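**Prernholm** es un conjunto de mesa con dos brazos robóticos que la empresa Timdale ofrece, en venta o en alquiler, para tareas de manipulación de ropa: extender, alisar, plegar y apilar. Se comercializa desde febrero como kit para laboratorios y talleres de lavandería. El fabricante lo presenta como una solución «lista para usar», calificativo que las reseñas disponibles no respaldan del todo.

## Origen

El diseño inicial se atribuye a Rongrong Yan, que trabajaba entonces en el taller de Fornley. Timdale adquirió los planos y encargó la programación a un equipo dirigido por Haoran Xia. Los folletos hablan de un desarrollo «nacido en la lavandería», pero no identifican ninguna lavandería, y la documentación técnica solo menciona pruebas internas.

## Composición

El kit incluye dos brazos con pinza de dos dedos, una cámara de muñeca para cada uno, una cámara fija, el cableado y la mesa. El ordenador de control se vende aparte, detalle que en el catálogo figura en una nota al final. El precio anunciado es de 1695 al mes en régimen de alquiler, con un recargo de 210 por la puesta en marcha. No hay precio público de compra.

Los dedos de la pinza son piezas de desgaste. Timdale recomienda cambiarlos cada 2000 agarres - cifra que aparece en el manual y no en la publicidad - y un usuario intensivo puede alcanzarla con rapidez. El juego de recambio cuesta 100.

## Funcionamiento

La estrategia habitual consiste en buscar un pliegue o un borde accesible, pellizcarlo y tirar de él hasta que la prenda ofrezca una forma reconocible. El sistema trabaja mejor con piezas planas, como toallas o fundas. Con prendas de punto, el tejido se agrupa en pliegues gruesos y el programa debe decidir si lo que tiene delante es una manga, un bajo o una simple arruga.

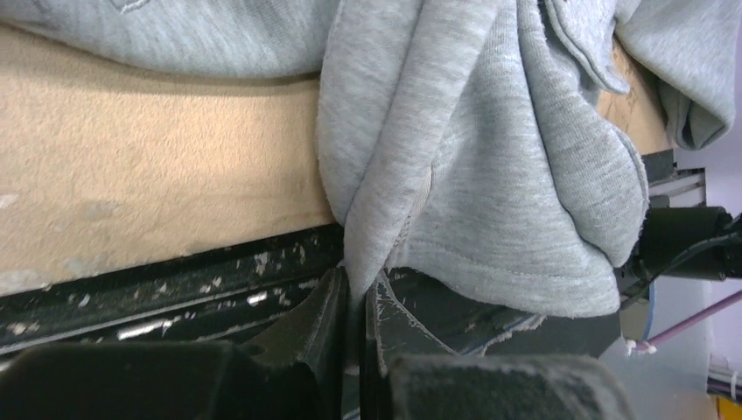 El manual admite que esa decisión se toma con información escasa. La cámara de muñeca ofrece detalle de las costuras y del punto de agarre, pero pierde de vista el resto de la prenda; la fija conserva la forma general a costa del detalle. Timdale llama «percepción completa» a la combinación de ambas. Haoran Xia empleó una expresión más modesta en la nota técnica que acompaña al programa: «dos vistas parciales que a veces coinciden».

Tampoco está claro qué entiende el fabricante por una prenda terminada. La hoja comercial da por válido cualquier plegado que «conserve un contorno regular», sin indicar tolerancias ni tiempo máximo, y no distingue entre los intentos autónomos y aquellos en que un operador recoloca la tela.

## Evaluaciones

La única comparación independiente conocida es la de Issahaku, boletín dedicado a la automatización ligera, publicada el 2019-05-30. Sus autores probaron toallas, camisetas y jerséis. Elogiaron la facilidad con que se sustituyen los dedos y la claridad de los registros. El resto del texto es menos amable: la calibración se perdía al mover la mesa, los cables exigían atención constante y el plegado de jerséis se interrumpía con frecuencia a la espera de ayuda.

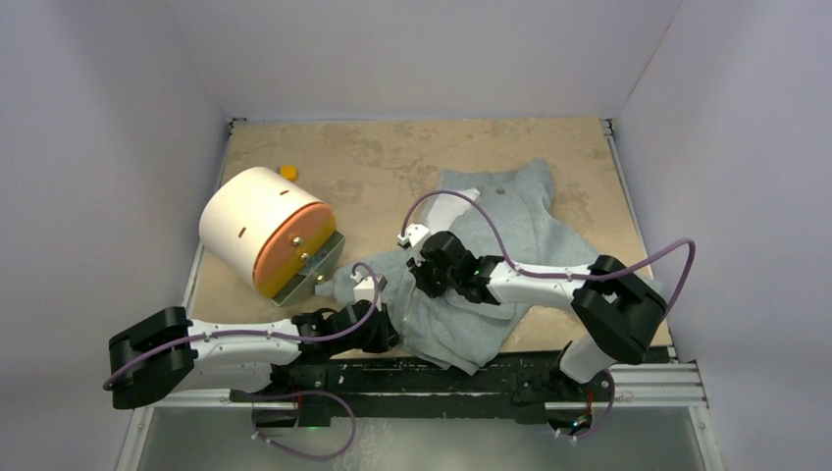
*Los dos brazos, con las pinzas sobre una prenda gris azulada cuyos pliegues inferiores cuelgan del borde de la mesa.*

Timdale respondió que la prueba se había hecho con una versión anterior del programa. El boletín replicó que era la que la empresa les había enviado, y pidió otra. En el momento de redactar este artículo no consta una segunda prueba.

## Críticas

La objeción más repetida se refiere a la publicidad. Los vídeos promocionales muestran secuencias cortas, casi siempre con toallas, y de ellas no puede deducirse el rendimiento en una jornada completa. También se ha discutido el término «kit»: el comprador no puede modificar el programa de agarre sin una licencia adicional, y los archivos de diseño de los dedos, que Rongrong Yan había querido distribuir libremente, siguen sin publicarse.

Los defensores del sistema señalan que para la enseñanza resulta adecuado, ya que permite observar de cerca las dificultades de manipular tejidos. Es un uso razonable, aunque distinto del que se anuncia.

## Véase también

- Manipulación robótica de objetos deformables
- Pinza de dos dedos
- Automatización de lavanderías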